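Buy the Small Things First

Every October, when the budget sheets come around, I get the same phone call from somebody at a small food company or a training kitchen. They have a bit of money at last, they have seen a robot with two arms and two very handsome hands, and they would like me to tell them it is a sensible purchase. I am fond of these calls, and I never want to be the person who pours cold water on them. But I have sat through enough bad second years to have opinions, and since I've been asked to write them down, you may as well have all of them.

My first opinion is that people budget for the robot and forget the table. When we set up the prep bench at Larkness, the arms had been priced down to the last bolt, and there was one line at the bottom of the sheet that said "sundries, 300." Three hundred dollars! That was meant to cover trays, pans, spare cans to drop, mats, bins, shelf labels and a stool for whoever was standing there all day. It lasted 2 weeks. After that, every tray had to be asked for by itself, with a form, and a very patient woman named Liudmyla Bondarchuk spent more of her time on those forms than she did on the machine.

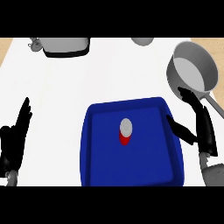 Simulation is the part of the plan I would pay for earliest, and it is the part most often crossed out, I suppose since you can't walk visitors past it and have them say "ooh." People think of it as a toy, or as something the seller ought to throw in for free. I think of it as the cheapest way to find out what you should be shopping for. You put in a white table, a blue tray with a red can standing in it, a gray saucepan over on the right, and a pair of black hands, and very soon you are asking the questions that belong on your order sheet. How much room does a long pan handle want at the side of the bench? Do you need the second hand for this job, or will it be idle most of the day while you pay for it all the same? It is far nicer to have that argument over a drawing than over a crate that has already been signed for.

I'll admit that the pans in a simulator are better behaved than mine at home, which have been dropped and scrubbed and left on the stove by three generations of my family. No model will tell you everything about a greasy handle. So please don't spend the whole pot on software either. My rule at Korcombe was to keep 50 percent of the first year's money back until we had tried our own jobs on a rented arm, and I would do it the same way again, even though it made me very unpopular with the people who had picked out the paint color.

My other opinion concerns hands. Hands with fingers are lovely things, and they are also where the repair money goes. Before you order them, write down the 6 jobs you most want done, in plain words, the way you would explain them to a new hire. If a plain two-jaw grip can do most of the list, buy that and put the difference toward spares and toward somebody's wages. The folks at Hnatiuk went the other way and were happy with it, I should say in fairness, but they had a full-time technician from the start and most of us don't.

And do put a person in the budget, by name if you can. Liudmyla's hours were never on the sheet at Larkness, and when she moved to Mirnosano the bench sat under a cloth until spring. I still feel bad about that one – I had looked over the sheet myself, and I was so busy fussing about the trays that I missed it.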